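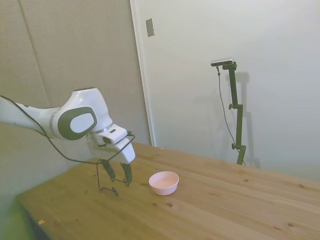
Tuesday, late

Went to the talk about the water after all. I had told everyone I wouldn't, and then it rained and the bus was early and there I was in the second row with my coat on my knees.

The claim is that the spring at Luvine does something for the joints. It has been the claim since 1910, according to the leaflet, which is printed on the sort of thick cream paper that always makes me hold on to my purse. Before 1910 it was apparently just a spring. Cows drank from it. I would have liked to hear about the cows' knees but there was no slide on that.

The speaker was from Oltura, who bottle the stuff now and would like us to buy it by the case. He was pleasant enough. He had a nice voice and a way of leaving a gap after the word "minerals" so that we could all feel the weight of it. He told us that 122 people had taken part in a trial last winter and that most of them reported feeling better by the end. I put my hand up and asked what the others had been given, the ones who didn't get the water. There were no others. Everyone got the water. So what we have is a roomful of people who were asked in January how their knees were, and asked again in May. My knees are better in May as well. I don't bottle it.

He said that was a very good question, and went on to the next slide.

The woman beside me bought two cases. She told me her sister swears by it, and her sister also swears by a copper bracelet and by sleeping with her head to the north, so I can't see how she would ever find out which one was doing the work. I kept that to myself. She had given me a mint.

I did take one of the free bottles. It tastes like water that has been left in a saucepan. I read the label on the bus home and then again at the kitchen table with my better glasses. There is calcium in it, and a little magnesium, and I got out the sheet that came from the water people when we moved in and compared the two. Our tap has more calcium. I have been pouring a health cure into the kettle for years and scraping it off the element with vinegar.

I know what will be said if I bring this up on Sunday. That I am always against things. I'm not against things. I went up to Hladun that spring for the walking holiday, fully prepared to sneer at the salt caves, and I came out and said I had enjoyed the sit down. I had enjoyed it. It was quiet and somebody had put out blankets. What I wouldn't say was that it had cleared my lungs, seeing that I had a cold for the whole of the following week.

And I did give the Simatico insoles a fair go. Six weeks, both shoes, every day. I wrote it down in the back of this book and the column for "any difference" is a row of noughts with one question mark, and the question mark was the day I forgot to put them in.

The bit that bothers me is how much I wanted it to be true. My left hand was bad this morning. I couldn't do the lid on the marmalade and had to run it under the hot tap, and then stand there waiting like a fool with the toast going cold. If he had shown me one decent table of figures I think I'd have come home with a case under each arm.

Must ring the surgery about the hand. I have been putting it off because they'll say exercises, and the exercises are dull. Still, they do at least hand you a sheet with a drawing on it and don't ask for your card number.

The rest of the bottle has gone on the geranium. Will check it on Friday, though I've not kept one back on tap water to compare it with, so I'm no better than he is. Might move the small one across from the landing tomorrow and do it properly.

Rain still going. Put the bins out.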